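Breller 310 poker chip case, reviewed

Category: games and storage
Tested over: one winter, ending in February
Supplied by: bought at full price

The Breller 310 is a carrying case for poker chips with a moulded plastic tray and a foam-lined lid. It is sold with chips or empty. I bought the filled version to replace a Starow case whose hinge pin had sheared, and kept the Starow chips as spares.

Construction

The outer shell is black with an aluminium frame. Corner guards are fitted and sit flush. The lid opens past vertical if it has nothing behind it, but against a wall it will stand upright without help. The foam in the lid is the egg-crate type and presses on the chips when the case is shut, so a full row does not rattle. A part-filled row does.

Latches are the weak point on most cases at this price. I opened and closed these 361 times over the test period, keeping a tally on the inside of a kitchen cupboard. One latch has developed slight side play. It still closes. The handle folds flat, which matters if the case is stored on its back with another on top.
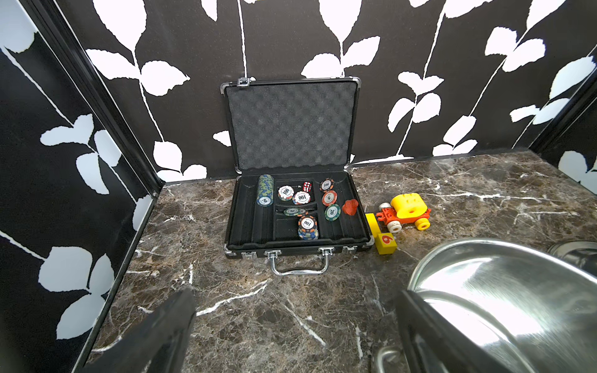

Chip capacity is where the maker's leaflet and the product part company. The leaflet gives 310 as the total, and I could reach that only by filling the channels so tightly that the end chips had to be pried out with a fingernail. A looser load is more practical. The denominations are printed on the face and also shown by rim colour, and the rim is what you read in use, as a 100 lying upside down passes for 001 at a glance. The 20 has a green rim and the 5 a red one, so those two can be sorted without turning them over. The 100 is less consistent. It turns up with a red rim and with a brown and orange one, and new players ask about it every time.

Tray

The tray is one piece of black plastic. Channels are curved to hold chips on edge, and there is space for small items such as dice. The plastic is thin between compartments and flexes under thumb pressure. It has not cracked. Dust collects in the bottom of the channels and is best removed with a dry paintbrush.

For play, a tray this deep is awkward as a bank. Chips are quicker to hand out from something open. I tried a Vutonon divided dish, which was too shallow, and then went back to ordinary kitchen bowls. Steel is noisy but wipes clean, and a rolled rim is comfortable to grip when the bowl is passed across. On polished stone it will slide if pushed.

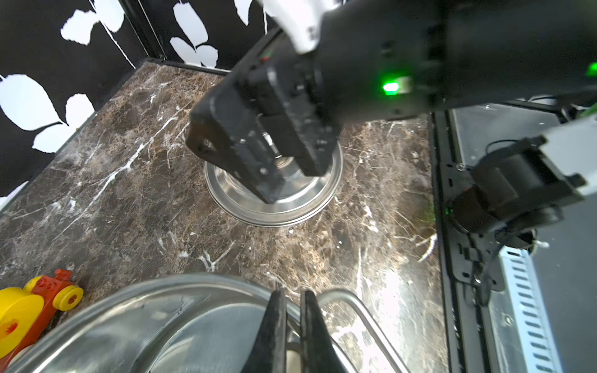 Mervyn Lambert wrote in after the first version of this review to say that his own Breller lost a latch within two months, and that the replacement from Gil fitted only after he had drilled the rivet holes wider. He also thinks the foam should be glued at the corners as well as the centre, and I agree with him on that. Mine has begun to lift along one edge.

Weight and storage

Full, the case is heavy enough that I would not carry it far by the handle. The shell marks easily. I have kept it indoors throughout and cannot comment on damp.

Rating

Shell: good
Latches: fair
Tray: fair
Chips: good, apart from the rims on the 100
Would buy again: yes, in the empty version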